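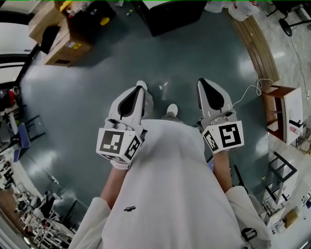
Friday, Front Room, Prarkwood

The clearing of the front room was resumed at 8:20. The cardboard boxes remain stacked against the wall, and the white plastic bags have been left in their pile pending a decision by Mr. Bañez. The wooden side table stays where it is. The teal floor has kept its gloss, although a small white scrap was still lying on it and is to be picked up before the room is signed over.

Mr. Zerouali requests that box 395 be opened first. The key to the Gebreyes storeroom was not returned on time, and the matter has been noted. Work continues after lunch.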